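Painting a Brick Wall Indoors: A Beginner's Guide

Posted by Raelene Lowther, Dec 2, 2018

I love a painted brick wall! My first one was the chimney breast in our back room at Unthorpe, and I've done 9 more since then for friends and family. It's slow work, but you can learn it in a weekend, and a tired old wall comes up beautifully.

What you'll need

A stiff nylon brush (wire ones leave bits of metal behind that rust through the paint)
Masonry primer
Flat or eggshell latex paint
A thick-nap roller and a 2 inch angled brush
Drop cloths, painter's tape and a bucket of warm water with a little dish soap

Step 1: Clean it properly

Brush the wall from top to bottom, then vacuum the joints with the hose attachment. Wash it with the soapy water, rinse, and leave it alone for a full day. Brick soaks up more water than you'd think, and I've had primer bubble on me from rushing this part. If you find white, powdery patches, brush them off dry and find out where the damp is coming from before you go any further.

Step 2: Fill the gaps

Rake out any crumbly mortar and press in fresh with a small pointing trowel. Hairline cracks can be filled with paintable acrylic caulk. Smooth it with a wet finger and let everything cure for as long as the tub says.

Step 3: Look at it in low light

Turn off the big light and stand well back. Brick next to a dark floor or a dark worktop can look very heavy, and this is when you find out how pale you want to go. I tape up sample cards and leave them overnight. 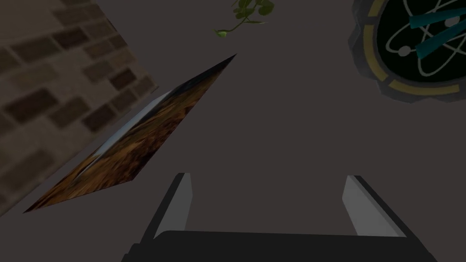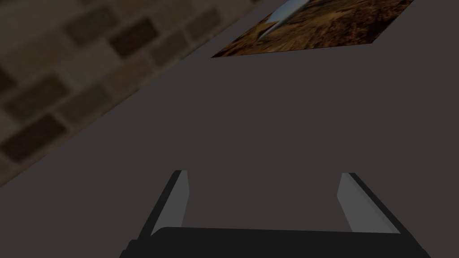

Brick beside a dark gray surface, seen from above.

Step 4: Prime

Cut in along the edges with the angled brush, then push the brush right into the mortar lines before you roll the faces. Yes, it takes forever, so put some music on! A bare wall will drink up to 70 percent more primer than plaster did in my house, so buy the bigger can.

Step 5: Paint

Roll in small sections, going up and down and then side to side, and catch the drips in the joints as you go. Two coats did it for me everywhere except the Prallarmont apartment, where the old red kept showing through and we needed a third.

My friend Kirsty Tomoana thins her first coat with water and wipes it back with a rag, so the brick still shows. It's a gorgeous look, and very forgiving if your wall is uneven. Try it on a low corner first.

Pull the tape while the last coat is still slightly tacky, and wait a few days before you push furniture back against the wall.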